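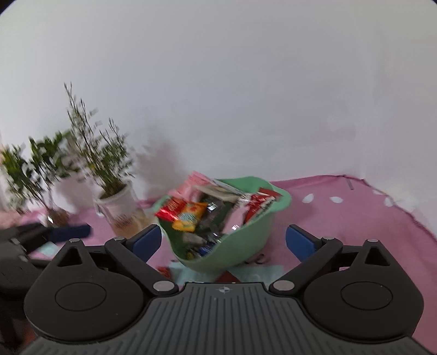
Snack packets are the new homework for robots, says startup Bamosero

October 30, 2020

Want to teach a robot to clear up snacks? Do it yourself first, a couple hundred times. That's the pitch from Bamosero, which this week opened up sign-ups for its hand-held gripper program, Rerarik.

The idea is simple enough. No robot arm in the house. A person picks up a gripper by hand, squeezes it open and shut, moves packets in and out of a bowl, and a camera on the tool records the whole thing. The recordings then go to train an arm back at the lab, which has the same kind of fingers on the end of it.

Home users get a task card each week. First one up is snacks. Take a wrapped packet out of a bowl, set it down on a cloth, put it back. Repeat. Any bowl will do, any table or bed or blanket, and the company says it wants the mess. Plants, bags, bad light, all fine.

"Our lab has one table and we've all seen it," said Réka Gál, who runs the program. "The arm got very good at that table. Then we moved it to the kitchen and it was hopeless."

Wrappers are a pain for robots, it seems. They're shiny, they crinkle, they change shape when you pinch them, and a full bowl means one packet is nearly always on top of another. Gál said early tries had the arm coming up with two packets at once, or squashing the one it wanted. People don't think about it, they just nudge the top one aside with a fingertip and grab. That nudge is what the team is after.

Each task needs 200 good runs before it goes into training. A run gets tossed if the camera is covered or the person's other hand helps out. That last one is the most common mistake by far, according to Gál. "Everybody wants to hold the bowl. Please don't hold the bowl."

Remote control is still in the mix too. Bamosero's older setup, Firetti, has an operator steering an arm from a desk with a pair of handles. It's slower and costs more, and new operators need a good bit of practise before they stop knocking stuff over. The company will keep it for jobs where the force matters, like lids and drawers. Everything else moves to the hand-held tool.

First round is small: 18 households, most of them in the Kelemen district near the office. Tools go out by courier with a charger, a spare set of finger pads and a printed guide. Loan lasts 2 weeks. Households are paid per accepted run, the company would not say how much.

On privacy, Bamosero says faces get blurred before staff see any footage and that people can delete a session from the app the same day. It did not say how long teh rest is kept. We've asked and will update.

Next tasks on the list are folding dish towels and sorting cutlery. Towels have been "humbling" so far, Gál said. A second round of sign-ups is planned for July.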